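Schlüsseltresor Flerkel 4 für Maklerbüros und Hausverwaltungen

Startseite > Vermarktung > Besichtigung > Schlüsseltresore

Artikelgruppe: Besichtigungsbedarf
Lieferbar ab Lager Tinenden
Preis: 147 Euro netto zzgl. Versand
Staffelpreis ab 4 Stück auf Anfrage

Der Flerkel 4 ist ein Schlüsseltresor für Immobilien, die gerade im Verkauf oder in der Vermietung sind. Er wird am Objekt angebracht und nimmt bis zu vier Schlüssel auf. Wer einen Besichtigungstermin hat, öffnet ihn mit einem Code, der nur für diesen Termin gilt. Jede Öffnung wird mit Uhrzeit gespeichert und kann später im Büro ausgelesen werden.

Gedacht ist das Gerät für Büros, in denen mehrere Kollegen dieselben Objekte zeigen, und für Gemeinschaftsgeschäfte, bei denen ein zweiter Makler Zugang braucht. Auch bei leerstehenden Häusern, für die Gutachter, Energieberater und Handwerker nacheinander Termine haben, spart der Tresor Fahrten. Für bewohnte Objekte empfehlen wir ihn nur mit schriftlicher Zustimmung der Bewohner. 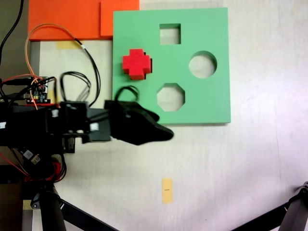
Grüne Schaumstoffplatte mit Aussparungen und rotem Kreuz

Montage

Zwei Varianten sind erhältlich. Die Bügelvariante wird an Geländer, Zaun oder Türgriff eingehängt und lässt sich ohne Werkzeug wieder abnehmen. Der Bügel ist nur bei geöffneter Klappe lösbar. Die Wandvariante wird mit vier Schrauben befestigt, Dübel für Mauerwerk liegen bei. Bei gedämmten Fassaden bitte die Bügelvariante nehmen oder vorher beim Eigentümer nachfragen, ob gebohrt werden darf. In Mehrfamilienhäusern ist für Bohrungen an Gemeinschaftsflächen in der Regel die Hausverwaltung zuständig.

Der Tresor sollte nicht direkt neben der Klingel hängen. Bewährt haben sich Seiteneingang, Kellerabgang oder Carport. Die Lage tragen Sie in der Terminbestätigung ein, dann steht sie beim Interessenten oder Kollegen zusammen mit dem Code.

Codes und Zeitfenster

Codes werden in der Verwaltungssoftware Arriaga erzeugt. Sie sind sechsstellig und an ein Zeitfenster gebunden, das Sie in Schritten von 15 Minuten festlegen. Vor Beginn und nach Ablauf bleibt die Klappe zu. Eine Funkverbindung am Objekt ist dafür nicht nötig, das Gerät rechnet die Gültigkeit selbst aus. Im Tresor selbst steckt also keine SIM-Karte, und es fallen keine Mobilfunkkosten an.

Neben den Termincodes gibt es einen Dauercode für das Büro. Er sollte nach jedem Eigentümerwechsel und beim Ausscheiden eines Mitarbeiters geändert werden. Nach vier Fehleingaben sperrt das Tastenfeld für zehn Minuten.

Das Protokoll fasst die letzten 179 Öffnungen. Danach werden die ältesten Einträge überschrieben. Ausgelesen wird über Bluetooth direkt am Gerät, die Datei lässt sich als PDF oder CSV in die Objektakte legen. Gespeichert werden Uhrzeit, Codenummer und Dauer der Öffnung, keine Namen. Die Zuordnung zur Person geschieht erst in Arriaga und richtet sich nach den Löschfristen, die Sie dort hinterlegt haben.

Technische Daten

Fassungsvermögen: 4 Schlüssel oder 2 Schlüssel und ein Handsender
Gehäuse: Zinkdruckguss, schwarz lackiert
Tastenfeld: beleuchtet, mit Schutzklappe
Stromversorgung: 2 Batterien Typ AA, im Lieferumfang
Batterielaufzeit: 27 Monate bei einer Öffnung täglich
Temperaturbereich: -20 bis +50 Grad
Protokoll: 179 Einträge
Garantie: 27 Monate ab Rechnungsdatum

Bei schwacher Batterie blinkt das Tastenfeld nach der Eingabe rot. Ab diesem Zeitpunkt sind noch einige Wochen Betrieb möglich. Sind die Batterien ganz leer, kann von unten ein 9-Volt-Block angehalten werden, um die Klappe ein letztes Mal zu öffnen. Codes und Protokoll bleiben beim Batteriewechsel erhalten.

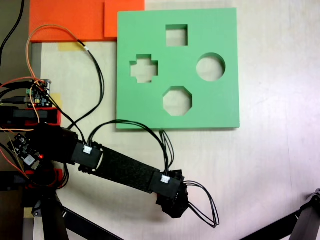

Redaktion Nurnent
Produktberatung Besichtigungsbedarf

Lieferumfang

Schlüsseltresor, Batterien, Bügel oder Wandplatte je nach Variante, vier Schlüsselanhänger zum Beschriften, Kurzanleitung in Deutsch und Englisch. Die Zugangsdaten für Arriaga kommen getrennt per E-Mail an die Rechnungsadresse. Eine Lizenz für bis zu 27 Objekte ist im Preis enthalten, größere Bestände bitte bei der Bestellung angeben.

Beschriften Sie die Anhänger bitte mit der internen Objektnummer und nicht mit der Adresse.

Zubehör

Wetterschutzhaube für freie Lagen
Ersatzbügel, kunststoffummantelt
Wandplatte zum Nachrüsten
Schlüsselanhänger, Beutel zu 25 Stück

Versicherung und Haftung

Ob ein Schlüsselverlust aus dem Tresor gedeckt ist, hängt von Ihrer Betriebshaftpflicht ab. Manche Verträge schließen außen angebrachte Schlüsselbehälter aus, andere verlangen ein Protokoll. Klären Sie das vor dem ersten Einsatz. Bei Objekten mit Schließanlage raten wir dazu, nur den Wohnungsschlüssel einzulegen und den Zentralschlüssel im Büro zu lassen.

Im Alleinauftrag kann die Nutzung mit einem Satz geregelt werden. Eine Formulierungshilfe finden Sie im Downloadbereich – sie ersetzt keine Rechtsberatung.

Häufige Rückfragen

Mehrere Tresore an einem Objekt sind möglich, zum Beispiel für Haus und Garage. Jeder braucht eine eigene Nummer in Arriaga.

Der Wechsel von einem Objekt zum nächsten dauert wenige Minuten. Altes Objekt in der Software abmelden, Dauercode ändern, neues Objekt anlegen. Noch offene Termincodes verfallen mit der Abmeldung, sobald das Gerät einmal über Bluetooth verbunden war.

Transponder und flache Zugangskarten passen hinein, Karten allerdings nur hochkant.

Rückgabe und Service

Unbenutzte Geräte nehmen wir innerhalb von 30 Tagen zurück. Reparaturen laufen über die Werkstatt in Tinenden. Bitte vor dem Einsenden alle Schlüssel entnehmen und das Protokoll sichern, das Gerät wird bei der Prüfung zurückgesetzt.

Telefonische Beratung werktags von 9 bis 16 Uhr.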